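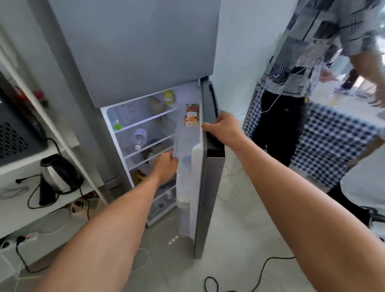
Home Projects Year Groups Archive Contact

Reading time: 3 min

Who Gets Heard? Language and Tenants' Meetings in Gillilthorpe

Zahira Jugah and Silvan Wallner
Submitted 17 Jan 2018

Our project looked at whether people who speak little English have a fair say in decisions about their housing. We chose the Evwood estate because it has 464 homes, a mix of families who have been there for decades and families who came recently, and a tenants' forum that is open to everyone on paper.

The forum meets in the ground floor room at Trimoson House. We went to three meetings and took notes on who spoke, for how long, and what happened to the points they raised. We also put a one-page questionnaire through every door, in English, Polish, Urdu and Thai. The Thai version was checked by Mrs Ratanaporn, who has lived on the estate since the second block opened.

What we found

The notice for each meeting was in English only. The one for the repairs meeting ran to 600 words and used terms such as "decant" and "planned works schedule", which both of us had to look up. Of the tenants who spoke at that meeting, 8 gave their views in English and one spoke through her teenage son. Her point about damp was not written in the minutes. We asked the secretary about this and he said he had not been sure what she meant. He added it afterwards.

Several people wrote on the questionnaire that they had stopped going. One answer said, "They are polite but they wait for me to finish." Another tenant said she rings the housing office instead, but gives up when the line is busy.

Some long-standing tenants felt the forum was welcoming and that anyone could come. We think they meant it. Most of them had never needed a form explained to them - and they were surprised when we showed them the notice in translation.

Problems with our method

We did not have a Somali version, and we found out too late that we needed one. Silvan missed part of the second meeting, so the speaking times for it are Zahira's only.

What we suggest

Notices should be cut to one side and translated. An interpreter should be booked for the repairs and rent meetings. The forum has a yearly budget of £1000, and we were told most of it goes on printing and room hire. We have asked for time on the March agenda to present this.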